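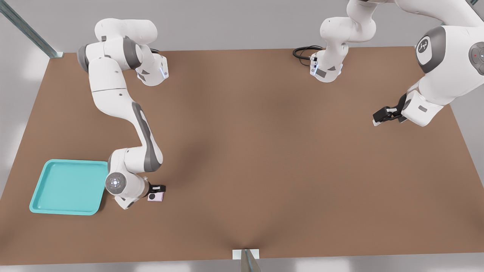

Ticket: Customer export from Tindora is missing rows
Opened by: Bernice Asamoah, Lamptey front office
Assigned to: Adom Sulemana
Priority: Normal, changed to High
Status: Closed

Bernice Asamoah, 8:52 am
I ran the customer export from Tindora for the October mailing and the file is short. The customer screen says 2,290 records. The spreadsheet ends partway through the S names. There is no error message. The green bar goes all the way across and the file downloads the same as always.

I tried it twice in Chrome and once in Edge. Same result. The last name in the file is the same every time.

The print shop needs the list by the end of the month, so we have a little time, but not a lot.

Adom Sulemana, 9:20 am
Thanks. Please send me:
the export file
the settings you picked on the export screen
whether you were logged in as yourself or on the shared front desk login

Also please don't edit the file before sending it. If you already opened it in Excel and saved it, run a new one.

Bernice Asamoah, 9:41 am
File is attached, fresh one. I was on my own login. Settings were All Customers, CSV, Include Inactive checked, sorted by last name. Those are the same settings I used in the spring and it worked then.

Adom Sulemana, 10:35 am
Got it. I opened the file in a text editor and the last line is cut in the middle of a street address. There is an opening quotation mark before the address and no closing one. So the file is being cut off while it is written. It isn't a filter or permissions problem.

I ran the same export from the admin login and it stopped at the same customer.

Next I changed the sort order to customer number. That file also stopped early, but at a different place in the list. The last customer in it was the same one as before. That points to one bad record and not a size limit.

Bernice Asamoah, 10:50 am
Which customer? I can look at the card.

Adom Sulemana, 10:58 am
It's a business on Isthorpe Road. I sent you the customer number in chat so it isn't in the ticket. Please look but don't change anything yet. I want a copy of the record as it is.

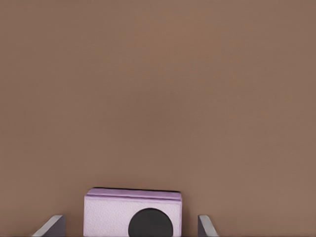
Pale lavender block near the bottom edge of a brown surface.

Bernice Asamoah, 11:15 am
The card looks normal to me. Address line 1 is the street, address line 2 is a suite number. The notes say to use the side door. Adwoa Dankwa added the suite number last month when they moved upstairs. She says she copied it out of an email they sent her.

Adom Sulemana, 11:44 am
That fits. I pulled the raw record. There is a hidden character between the word "Suite" and the number. It doesn't show up on the screen. Text copied from email often brings these along. The export reads it as the end of the file and quits, then reports success.

Workaround for now, if you need names today: export in two parts, A to R and then T to Z. The S names will have to wait.

Bernice Asamoah, 11:50 am
I can wait for the whole thing. I don't want to glue lists together. We did that once and some people got two letters.

Adom Sulemana, 1:30 pm
Understood. I copied the record to the test site and the export fails there too. I deleted address line 2, typed it again by hand, saved, and the export ran to the end. Asking Kwaku for the OK to do the same on the live site.

Kwaku Ankrah, 1:42 pm
OK to fix the one record. Take a backup first. Before you close this, search the other address fields for the same character. I don't want to do this one customer at a time.

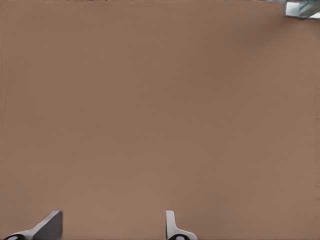 Adom Sulemana, 2:55 pm
Backup done at 2:10. Fixed the Isthorpe Road record on the live site.

The search turned up one more, in an inactive account. The export never got that far, so we hadn't seen it. I retyped that one as well.

The search tool only shows 100 results per page and defaults to active customers. If anyone repeats this, change the status box to All first. I missed the second record on my first pass for that reason.

Bernice, please run the full export again when you have a minute.

Bernice Asamoah, 3:21 pm
Ran it. The file goes through Z now and the count matches the customer screen. I checked the first and last few names and the Isthorpe Road one, and the suite number is there. Sent it to Efua Dankwa for the mailing.

Efua Dankwa, 3:40 pm
Received. It loads fine in the label template. Please leave this open until I've run a page of labels.

Efua Dankwa, 4:05 pm
Labels are good.

Adom Sulemana, 4:18 pm
Reported the bug to Gorkcombe, who host Tindora for us. Two requests went in: strip hidden characters when a record is saved, and show an error when an export stops early. They confirmed they can reproduce it. No fix date yet.

Until then, when copying an address from an email, paste it with Ctrl+Shift+V, or paste it into Notepad first and copy it from there. Adwoa has been told. I added the same note to the front desk instructions under Customer Cards.

Closing. Reopen if an export comes up short again, and include the last line of the file.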